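Hostness House Residents' Meeting, Shared Kitchen and Craft Room
Minutes, 10 August 2020

Present: Zineb Belkadi (chair), Karla Beltrán, Driss Salem, Ehab Salem, and me, Muammer Ekinci, typing as fast as I can. If I got your words wrong, write to me before the next meeting and I'll fix them.

Minutes of the last meeting
Read and approved, with one change. It was Ehab who offered to regrout behind the sink, and I had put down Driss. Sorry, both of you! The grout is done anyway and looks great.

Kitchen shelves
Karla has gone through the open shelves and pulled out everything with a chip or a crack. She wanted to know if we mind her tossing the lot. We don't. Driss asked to keep the brown casserole with no lid for his basil, and Zineb said fine as long as it lives on his own windowsill and stays off the shared one (we all remember February).

We went back and forth on labels. Ehab likes them, Karla thinks the kitchen would start to look like a dentist's office. We settled on labels inside the cupboard doors only, and I said I'd write them, so please be kind about my handwriting.

Bowls
This took longer than anything else on the list, and I enjoyed it more than I probably should have. Zineb wants one set of bowls for the craft room that never goes back to the kitchen, so that beads and buttons stop turning up next to the cereal. I was all for it. My vote was for a different color for each job, red for beads, light blue for buttons, dark blue for scraps of thread and whatever else lands on the table.

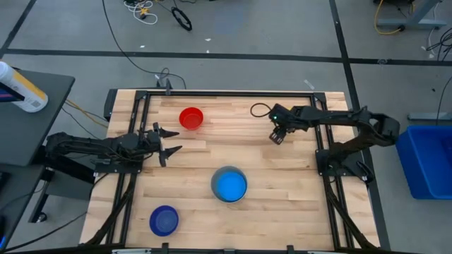 Bowls on the butcher-block table: red, light blue and dark blue.

Karla likes the colors but would have the light blue one for beads, on the grounds that it's a little bigger than the red and she has a lot of beads. Fair enough, so we swapped those. Driss asked what happens if he wants soup and everything else is in the dishwasher. Zineb told him to wait for the dishwasher.

Agreed: red for buttons, light blue for beads, dark blue for odds and ends. Lids would be nice. Ehab will look at Lusska when he's over that way, and he can spend up to 20 dollars from the house jar.

The wood tabletop
I brought this one up. I love that table, the pale planks with the orangey streaks in the grain, and I'd like us to look after it. Ehab suggested mineral oil, two thin coats, wiped off well. Karla has used the Evus board wax at her sister's and liked the smell. We'll start with the oil because Ehab already has a bottle. Please no glue directly on the wood in the meantime, put newspaper down first. Hot mugs too, which I was told firmly was aimed at me.

House jar
Zineb read out the balance, $1,989, and we were all pretty pleased with that. The new kettle has to come out of it. Karla asked for one that doesn't shriek.

Other business
Driss wants to run a beginners' beading evening with Karla. Everyone liked the idea, limit of 5 people to start with so they can spread out. He and Karla will pick an evening and put a note on the fridge.

Ehab is still missing his good scissors, orange handles, SALEM scratched into one blade. Driss says he has never seen them. Please check your drawers.

To do
Muammer: cupboard labels, newspaper pile
Ehab: lids, oil for the table
Karla: chipped dishes out, price a kettle
Driss and Karla: beading evening
Zineb: update the jar book

Next meeting to be set once Zineb is back from her mother's. Karla is bringing the lemon cake again.

M.E.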